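Home | Stories | Poems | Submit | Contact

Filed under: Short Fiction, Family

The Clock from Jornham

The clock had not been right since April, and Ruba Rawashdeh had got used to adding 9 minutes in her head whenever she looked at it, the way you get used to a cousin who always calls during dinner. It was a squat mantel clock with a brass face, and it had come to her from her mother, who had it from a shop in Jornham that sold clocks on one side and shoes on the other. You could smell the polish from both, her mother used to say, and you never knew which you were paying for.

She had no plans to do anything about it. But then her granddaughter missed the bus twice in one week on account of it, and there were words, and the words ended with Ruba wrapping the clock in a bath towel and carrying it down the hill to Hodžić's.

Old Hodžić had been gone some years by then, and the man behind the counter was Hussam Boutros, who had kept the name over the door so that he wouldn't have to buy a new sign. He unwrapped the towel slowly, and folded it, and put it to one side before he so much as glanced at the clock. Ruba liked him for that.

"It loses," she said.

"They do," he said, and turned it around and opened the little door in the back. He was quiet for a good long while. A radio was going somewhere behind him, a man talking about onions. "When did somebody last oil this?"

"My mother would have."

"And your mother, when was that?"

Ruba told him, and he nodded as if it were a perfectly ordinary answer. Then he reached in with a pair of tweezers and drew out a piece of paper folded as small as a tooth. He laid it on the counter between them and looked politely out of the window.

It was a receipt, or it had been once. On one side you could still make out the word Jornham and a price, 515, with no telling in what money. On the other side her mother had written, in pencil, in the slanting hand she used for shopping lists: Runs slow in spring. Leave it be, it catches up.

Ruba read it, and read it again, and laughed so hard that she had to hold on to the counter - a great honking laugh, her mother's own - and Hussam Boutros went and got her a glass of water and a chair.

"Does it catch up?" she asked him, when she could.

"Madam, I have repaired a thousand clocks," he said, "and not one of them ever caught up. But I only see the ones people bring me."

He oiled it anyway and wouldn't take anything for it. She left a bag of apricots on the chair where he would find them, tucked the receipt back where it had been, and wrapped the whole business up in the towel again.
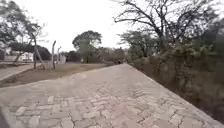 Her mother had been slow in spring too, now that she thought of it, slow to get up and slow to answer, and had always been herself again by the time the cherries were in. Ruba carried the clock on her hip like a baby and took the long way home, where the gray pavers run on ahead of you between the bare brown dirt and the bank with all its dry tangle, and she kept to the middle and did not hurry. The bricks had cracked here and there. She could feel the ticking through the towel, or thought she could, and somewhere along there she began to tell it about the bus, and about her granddaughter, who was seventeen and had her great-grandmother's temper, and who would have to be told about the note at supper - or after supper, once she had eaten something.

Posted July 13, 2020

© Skadano Stories. All rights remain with the authors. Back to top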